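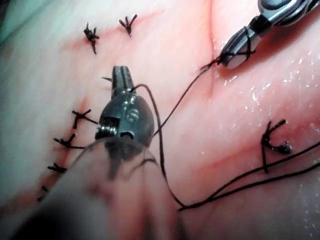

Seven black knots on a partly closed line.

My grandmother hemmed curtains for a living, and she would turn a piece over and look at the back before she would say a kind word about the front. I have thought of her often since I began teaching students to close a wound, because I have come around to her way of looking at stitches. I'd like to make the case for the plain interrupted stitch, one bite and one knot at a time, and for teaching it first and teaching it longer than most courses now do.

I know the argument on the other side, and I have had it many times with my colleague Bart Baert, usually over coffee and usually on a Wednesday. The running stitch is quick. Students like it, they see a long line come together and they feel like surgeons by lunchtime. Bart says we hold them back with all this knotting, and he has a point about the clock – a student on her first pad can spend a whole afternoon on a few inches.

But a row of separate knots tells you so much! Each one is its own small decision: how far from the edge to go in, how deep, how hard to pull, how much tail to leave. If the fourth is too tight, you can snip it and do it over while the others stay where they are. With a running line, one careless pull travels, and a beginner rarely knows which loop to blame. 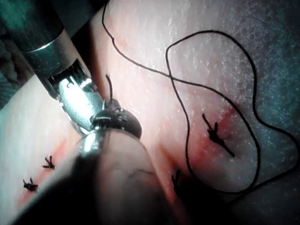 Then there is the thread itself, which has a mind of its own when it is black, springy and longer than you need. Half of learning to tie is learning where the loose end has gone. Gunvor Holmgren, who taught me, made us lay every throw down flat and look at it before the next, and I remember finding this unbearable for most of March. I do it now without thinking, and I ask it of my own students, who find it just as unbearable as I did.

I don't want to be the old teacher who believes everything slow is good. Plenty of slow work is only slow, and there are wounds where a running stitch is the better choice and I would want it on my own arm. My quarrel is with the order of things. Give a beginner the knots first, on a practice pad that can be poked and pulled and ruined, and let her fill a few of them before anyone brings out a stopwatch. Bart can have her after that, and I think he will find her quicker than he expects.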